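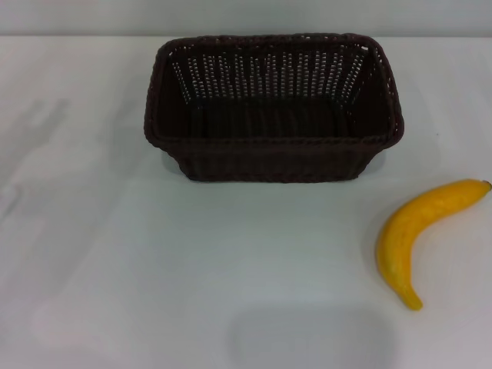

Storketti fruit basket notes: README

G'day, and thanks for opening the readme, because hardly anyone does. I'm Laiba, and this folder is my collection of pictures and notes on fruit and the baskets it lives in. It started as a page for my own kitchen and got out of hand. There are 1,101 pictures in it now, plus a spreadsheet with a row for each one.

What's in the folder

Mostly fruit and baskets on a white tabletop. Some rows have the fruit in the basket, some have it beside the basket, and some are one or the other by itself. The first picture is a pretty typical "beside" one: empty dark brown basket, one yellow banana on the table to the lower right of it.

The spreadsheet columns are:

picture - the number, no leading zeroes (sorry, Iulian)
container - colour and shape, in plain words
in - whatever is inside the container, or "nothing"
out - whatever is on the table but not inside
notes - anything I felt like saying

So the one up top goes in as container "dark brown, rectangular, woven", in "nothing", out "banana".

A word about "woven"

I went back and forth on this for ages! Half of these baskets look like cane or wicker and could just as easily be plastic, and I can't tell from a picture. Zeeshan reckoned I should guess and put a question mark. I tried that, got sick of the question marks, and now every one of them is just "woven". If you need to know the material, this isn't the collection for you.

Same goes for the openwork ones, where you can see little specks of light through the side. I used to have a separate column for "lets light through" but I only filled it in properly for 62 rows, so it's been moved to a second sheet called leftovers. Use it if you like. I wouldn't.

Bananas

They get their own heading as they caused most of the arguments. A single banana is "banana". A bunch is "bananas", however many are on it. I don't record ripeness, only colour, and green-going-yellow is down as yellow. Gönül wanted a "speckled" category and she's welcome to add one in her own copy.

A banana resting across the rim of a basket counts as in. I know. We had to pick something, and Noman had already done a whole batch that way.

Changes

Version 7, 11/2/22: fixed the rows where in and out were swapped (thank you Noman), took out the duplicates, spelled "colour" the same way all the way down.

Version 6: added the Trurkcombe pictures from August. The light was greyer there, so the tabletop looks a bit different.

Things I still want to do

Citrus is a mess. I've got mandarins, oranges and "orange thing" all in the same column and need a quiet afternoon to sort them out. I'd also like more round baskets, because it's nearly all rectangles at the moment and my favourite shape barely gets a look-in.

Using it

Go for your life. Copy it, chop it up, put it in your own project. If you find a row that's wrong, send me the picture number and what you think it should say, and I'll fix it in the next version. Please don't send me a corrected copy of the whole spreadsheet, I've had 2 of those and merging them was horrible.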